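Part-Time Obituary and Life Story Writer Wanted at Drarico

Posted 2023-08-17

Hi, I'm Janelle. I run the writing desk at Drarico, and we write obituaries, funeral programs and longer life stories for families who'd like some help getting the words down. I'm looking for one more writer, part time, and I'd love for it to be somebody who reads the obituary page before the front page. (I've done it since I was a kid. My mother thought it was morbid. I thought it was the best writing in the paper.)

What the work is like

Most of our families come to us through a funeral home, usually a day or two after a death. You call them, you listen, you take notes, and you write a draft that same day or the next morning. A short notice is 200 words, and you'd be surprised how hard 200 words can be when there are four children, two marriages and a bowling league to fit in. The longer ones run in the program or online, and those are where you get to breathe a little.

You'd also take on life stories now and then. These are for people who are still with us and want to have a say in it. We do those over several phone calls, and the person gets to cross out whatever they want. One man crossed out his entire career in insurance and asked for another page on his tomatoes. We gave him his page.

I'll be straight with you about the hard parts. People cry on the phone. Brothers and sisters disagree about who should be listed first, or at all. Someone will leave out a grandchild's name, and you'll hear about it at nine at night. You'll write about babies sometimes, and about people your own age. We talk about those ones on the desk, and you can always pass one to me, no explanation needed.

Who you'd work with

There are four of us right now. Ehsan Shaikh handles intake, so he's the first voice the family hears and the one who'll send you your assignments. Muireann Flanagan is our editor and proofreader — she checks every date, every town and every middle initial, and she will catch you if you write that a woman born in June turned 90 in May. Hina Zaidi does layout for the printed programs, scans the old photographs and deals with the printer. And then me. I write, I do the schedule and I answer the emails that start with "I'm sorry to bother you."

We all work from home except for Hina, who has the worktable and the big scanner at our little office.

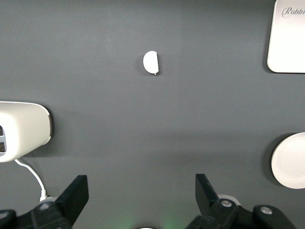
What I'm looking for

You write clean, plain sentences and you can do it on a deadline. I care about that far more than a degree.

You're good on the phone. Really good! You can let a silence go on, and you can ask a widower how to spell his wife's maiden name a second time without making him feel rushed.

You're careful with facts. Names, ages, churches, regiments, the order of survivors. A family will forgive a dull sentence a lot sooner than a misspelled son.

You're comfortable with all kinds of faith, and with none. In one week you might write for a Baptist deacon, a retired Navy cook who wanted no service whatsoever, and a grandmother whose family wants the prayers printed in two languages. You don't need to know it all going in, but you do need to ask politely and write down the answer.

A second language would be a big help. Spanish, Portuguese or Urdu would get used right away. Newspaper, hospice, chaplaincy, library or genealogy experience is nice too, but please don't let the lack of it stop you. I was a school secretary before this.

Hours and pay

It's 20 hours a week to start, spread over five days, and one of those days is a Saturday or a Sunday (your pick, as long as it stays the same). Mornings are busiest. Families tend to have their newspaper deadline in the early afternoon, so you need to be reachable from 8 until noon on the days you're on.

Pay is hourly, and you're paid for phone time as well as writing time. I'll tell you the rate in my first reply, before you put any work into this. You get paid holidays and paid sick days, plus 2 quiet days every season that you can take with no notice at all. We started those after a rough winter and I won't give them up.

You'll need your own computer and a room with a door. We supply the headset and the phone line, so your personal number never goes out to anyone.

Training

For the first month you'd be paired with Gervásio Honorato, who wrote for us for years and now comes back just to train new people. You'd listen in on his calls for the first week, then he listens in on yours. He'll also hand you a stack of old notices and ask you which ones you'd have wanted to know, which sounds like a funny assignment until you've done it. Plan on three paid weeks before you have a family on your own.

How to apply

Please send me an email with the subject line "Writer" and these things in it:

A few paragraphs about yourself. No formal cover letter, just write the way you talk.

An obituary of 231 words or fewer for someone in your family or your neighborhood. They can be living, if they don't mind. I know that's an odd number — it's the length of the first one I ever wrote, for my grandfather, and I've stuck with it.

The days you could work, and which weekend day you'd want.

A resume if you've got one handy.

I read everything myself and I write back to everybody, though it may take me a week or so if the desk is full. If your sample looks like a good fit we'll set up a phone call, and after that a paid trial day with Muireann and me. No video interviews. All of this job happens by voice, so that's how I like to meet people.

Write to Janelle Javier, writing desk, Drarico, using the contact form on our main page. If you'd rather call and ask a question first, ask Ehsan to put you through. Afternoons are best.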